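보도자료
배포일: 4월 13일 월요일
즉시 보도 가능

소르넬, 가사·매장 작업 시뮬레이션 평가 '라리스' 1차 결과 공개
"정리 로봇, 아직 집에 들이긴 이르다"

로봇 작업 평가 전문기업 소르넬(Sornell)은 가정과 매장의 단순 작업을 로봇이 어디까지 해낼 수 있는지 살펴본 시뮬레이션 평가 '라리스(Raris)'의 1차 결과를 13일 공개했다. 평가 항목은 물건 집기, 옮기기, 선반에 올리기, 문 여닫기, 닦기, 분류 등 6개. 항목별로 조건을 바꿔가며 총 278회 실행했다.

결론부터. 집기와 옮기기는 쓸 만한 수준. 나머지는 갈 길이 멀다. 특히 문 여닫기와 닦기는 조건이 조금만 바뀌어도 결과가 크게 흔들렸다.

평가를 총괄한 로살바 달 벨로 책임은 "데모 영상만 보면 내일이라도 설거지를 맡길 수 있을 것 같지만 같은 작업을 반복시켜 보면 얘기가 달라진다"며 "이번 자료는 잘된 장면만 골라낸 것이 아니라는 점을 봐주셨으면 한다"고 말했다. 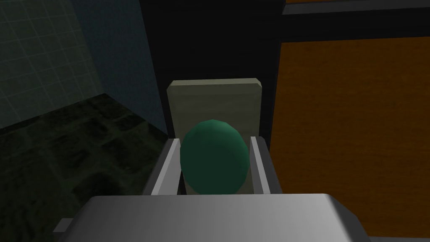

평가는 전부 가상 환경에서 진행됐다. 실제 주방이나 매장을 빌려서는 이만큼의 반복이 불가능하다는 판단에서다. 물체의 위치와 방향, 조명, 바닥 재질을 매번 다르게 두었고 제어 프로그램은 중간에 손대지 않았다. 사람이 도와준 실행은 집계에서 모두 뺐다.

집기 항목에서는 단순한 모양의 물체가 유리했다. 둥글거나 네모난 것, 표면이 단단한 것. 반면 납작하게 누운 물체나 벽에 바짝 붙은 물체는 접근 각도를 잡는 데서부터 막히는 경우가 잦았다. 사람은 손톱으로 살짝 들어 올리면 그만인 일이다. 두 손가락짜리 그리퍼에는 그 '살짝'이 어렵다.

분류 항목은 의외로 선전. 다만 물건이 겹쳐 있으면 성적이 뚝 떨어졌다. 매장 진열대 정리를 염두에 둔 유통업계에는 반갑지 않은 소식일 수 있다.

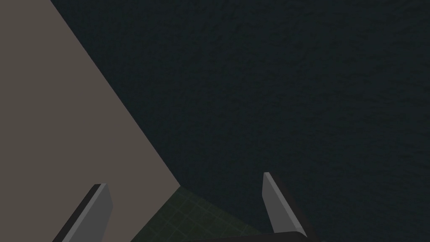 그래서 지금 가정용 정리 로봇을 사도 되나?
소르넬은 당분간 기다리는 쪽을 권한다. 정해진 물건을 정해진 자리로 옮기는 정도라면 시도해 볼 수 있으나, 어질러진 방을 통째로 맡길 단계는 아니다.

매장 쪽은 사정이 조금 낫다. 통로 폭과 선반 높이가 일정하고 다루는 물건의 종류도 미리 알 수 있기 때문. 소르넬의 협력사인 매장 설비업체 바시(Bassi)는 영업 종료 후 상품 보충 작업에 한해 시험 도입을 검토 중이다. 바시의 레나토 푸엔테알바 운영팀장은 "직원을 대신한다기보다 밤에 박스 몇 개라도 옮겨주면 아침이 편해진다"며 "그 정도 기대치라면 올해 안에 해볼 만하다"고 설명했다.

다만 바시 측도 유리 제품과 신선식품은 대상에서 제외하기로 했다. 떨어뜨렸을 때 치우는 일까지 로봇이 할수는 없어서다. 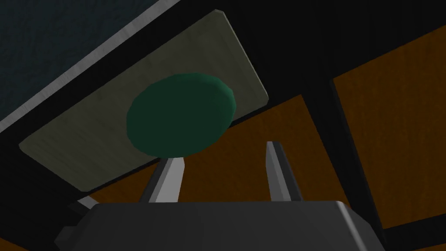 초록색 원판과 그리퍼의 두 손가락. 라리스 시뮬레이션 화면. (자료=소르넬)

소르넬은 이번 평가에서 성공과 실패의 기준을 엄격히 잡았다고 밝혔다. 물체를 들었다가 놓치면 실패. 제자리에 놓았어도 쓰러지면 실패. 제한 시간 200초를 넘겨도 실패로 처리했다. 시간제한이 너무 박하다는 내부 의견도 있었지만, 컵 하나 옮기는 데 그 이상 걸리는 기계를 집에 둘 사람은 많지 않다는 쪽으로 정리됐다.

판정은 자동 기록과 사람의 검토를 함께 썼다. 검토자 2명이 따로 보고 의견이 갈리면 기록을 다시 돌려봤다. 니마 카신디에 분석 담당은 "자동 판정만 믿었더니 물체가 선반 모서리에 걸쳐 있는데도 성공으로 잡힌 기록이 있었다"면서 "결국 눈으로 보는 수밖에 없었다"고 전했다.
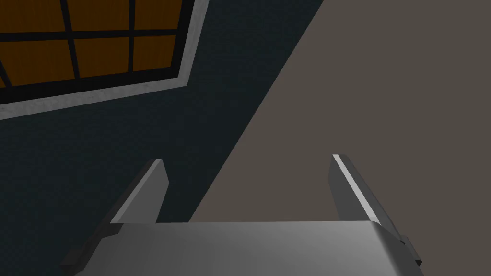

가상 환경의 한계도 분명히 있다. 현실의 집은 훨씬 지저분하고, 빛도 제멋대로이며, 물건마다 무게와 미끄러움이 다르다. 시뮬레이션 안의 방은 군더더기가 없다. 어두운 청회색 벽에 검은 창살로 나뉜 주황빛 창, 그 옆으로 무늬 없는 회갈색 면이 맞닿아 있는 정도다. 커튼도 없고 벽에 기대 세운 빨래건조대도 없다. 소르넬은 이런 단순한 방에서 나온 결과를 실제 가정에 그대로 옮겨 해석하지 말아 달라고 당부했다. 실제 집에서는 성적이 더 낮아질 가능성이 높다는 것이 연구진의 공통된 견해다.

후속 평가는 7월에 시작한다. 시뮬레이션에서 통과한 작업만 추려 실물 로봇으로 다시 돌려보는 방식이며, 장소는 소르넬의 시험 공간 '렌덱(Rendeck)'이다. 주방과 세탁실, 소형 매장 구역을 갖췄다. 참가를 원하는 제조사와 연구실은 별도 신청을 통해 자사 제어 프로그램을 제출할수 있다. 하드웨어 반입은 이번에는 받지 않는다.

브루넬로 가티 소르넬 대표는 "집안일 로봇이 된다, 안 된다로 싸우기보다 어떤 일이 어디까지 되는지를 적어두는 게 먼저"라며 "수건 개기처럼 이번에 빠진 항목도 차례로 넣겠다"고 말했다.

1차 결과 전문과 항목별 실행 기록은 소르넬 홈페이지 자료실에서 내려받을 수 있다. 자료 인용시 출처 표기 요망.

소르넬 소개
가정, 매장, 물류 현장의 로봇 작업을 평가하는 기업. 제조사로부터 독립된 평가 기준을 만들고 결과를 공개하고 있다.

보도 문의: 소르넬 홍보팀 오타비오 사르토리
이미지 추가 요청, 인터뷰 일정도 같은 담당자에게 문의 바랍니다.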